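Joltow Soft Containers: README

Version note: the September release replaces the spring one. If you have the old table, please delete it, as the column for handles was filled wrongly there.

What is in this collection

Joltow is a collection of notes on soft containers for the home: bags, bins and boxes without hard walls, which people use for toys, wool, bathroom things, cables and so on. It has 63 containers and almost 400 notes. Each note is one row in the table and speaks about one container on one occasion. Some containers have many notes and some have only one.

The collection was started by Dariusz Bednarek in Gellislow, when he had to choose containers for a shared store room and could not find a plain comparison. Teodor Borkowska joined later and wrote most of the notes on cleaning and folding. The table is kept by both of us.

Files

notes.txt is the main table, with 13 columns separated by tabs.
containers.txt has one line for each container: its short name, wall material, trim, handle and shape.
words.txt is the list of words which we use for shape and surface, with a short meaning for each.
changes.txt tells what was corrected and in which release.

The files open in any spreadsheet program. In Cropper, the small program we use for cleaning the table, choose tab as separator before opening, or the long notes will be split at the commas.

Wall and trim

We divide the containers first by the wall: clear, half-clear, or closed. Clear means that you can read a printed label through the wall at arm's length. Half-clear means that you see colour and outline only. Closed is all the rest.

The trim is recorded separately. By trim we understand the band or piping which is sewn over the edges. In clear containers it is an important part, as it draws the shape for the eye. A clear wall on a white surface is easy to miss, and you find the container by its edges. 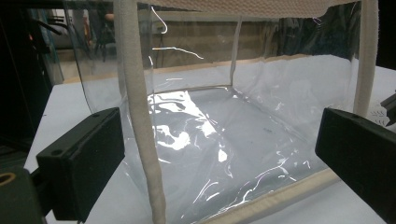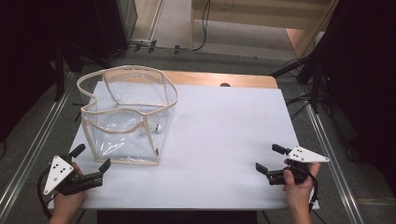 Clear plastic walls with beige trim, on a white tabletop.

For the clear group we also write how the surface behaves in light. The words are "even", "creased" and "glaring", and more than one can be used in the same note. Please do not read "creased" as a complaint. Almost every container in this group gets creases when it is stored folded, and many people do not mind them. We only found that small objects at the bottom are harder to recognise when the base has many folds in it.

The column "rim" tells how the opening stands when you let it go. "Straight" means it keeps its line. "Wavy" means that it bends inward or outward in some place. A wavy rim is slower to pack with one hand, and the notes by Teodor often mention this. He puts the heavier things in the corners first and then the rim opens better.

How the notes were made

Each container was put on a table and looked at from more than one side. Then we packed it with ordinary things, lifted it, put it back and unpacked it. For lifting we wrote only what we felt: easy, acceptable or bad. We did not use scales, so please do not make conclusions about how many kilos a handle can carry.

Washing was done with a soft cloth and water of no more than 40 degrees. Where the maker's label asked for something else, we followed the label and wrote it in the column "care".

Known problems

Size is given as small, medium or large. This is too rough for anybody who needs to fit a container on a shelf.
Containers from Protis, our nearest household shop, are too many in the list compared with other shops.
The word "bag" and the word "bin" are mixed in the older notes. The same object can be called both, depending on who wrote that day. Use the short name for matching, never the description.
Smell is recorded only for new containers.
Some notes have an empty place in the column "trim". It means not written, and does not mean without trim.

Corrections

We look through the corrections on Tuesday evenings. Give the short name of the container, the row and what you believe is right. If you send new notes, use the words from words.txt, and if a word is missing there, propose it together with its meaning.

Related items

Joltow Baskets: README
Joltow Lids and Closures: README
Word list for surfaces
Cleaning the table in Cropper
Folding notes by Teodor Borkowska
Older releases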